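About Stillholm

Stillholm supplies and maintains drinks taps for offices, schools and public buildings. The company was founded by Nadège Baudry, who remains its director, and employs 24 people across two workshops and a small showroom.

Our work covers the counter and everything fitted to it. We advise on the position of the tap, the depth of the drip tray and the height left beneath the spout, so that an ordinary tumbler can stand on the grate and be filled with ease. Clients may choose from 14 standard arrangements, among them the Vevow range for staff kitchens and the Pristura range for reception areas. Handles are offered in several colours.

Every installation is followed by a visit in which the people who will use the tap are shown how to clean the spout, lift out the grate and empty the tray. Written instructions are left on site, and a service contract is available for terms of one to five years.

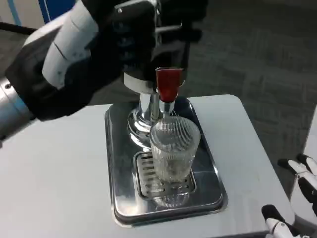 The showroom is open by appointment throughout the year, except for two weeks in October when stock is taken. Visitors are welcome to try the taps and to bring their own glasses and jugs. Enquiries concerning spare parts for older Le Goff fittings should be addressed to the workshop.

Related pages
Our ranges
Care of taps and drip trays
Service contracts
Visiting the showroom
Vacancies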